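February, late afternoon. Namdale lander, propulsion bench.

Leak check on the second helium regulator from Bitberg. Held 2000 psi for 24 minutes, no drop on the gauge. Valve 8 still chatters on closing – Khurram wants it swapped before the tank fit.

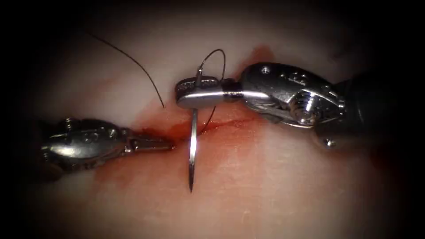

Two instruments over the tissue pad, tips close to the incision line.

Timothée has the new harness drawing from Tredel. Pin 16 is still wrong on it. Sent it back with a note. Tank fit moves to next week.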